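Handout 6 – Comparing Hands on the Peg Board

03/11/2018

Read this before your bench slot. You will run the same task with two controllers, **Mona** and **Farah**, on the two-arm station with the multi-fingered hands. The Skemholm report from April covers the parallel grippers and is worth having open next to this.

## Setup

- Control loop at 250 Hz for both controllers
- Grip force limit set to 900 in the config file (raw units)
- Timeout per attempt: 110 seconds
- Log buffer: 2000 samples, then it overwrites

Keep the board in the same position for every run. If it gets knocked, put it back and start that run over.
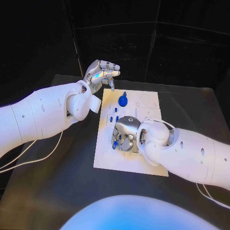 Small pegs are harder for these hands than they look. The fingers close around the peg and hide it from the head camera, so the last part of the move depends on joint readings alone. Mona handles this by slowing down near the surface. Farah keeps its speed and backs off on contact – expect more retries.

## What to record

1. Controller and arm used
2. Time from first contact to release
3. Number of regrasps
4. Whether the peg ended upright, tilted or dropped

Do not average the left and right arms together. They were calibrated separately, and the Wastness group lost a week of results that way.

Save logs under your group number and copy them off the station before you leave. Plots are due with the next problem set.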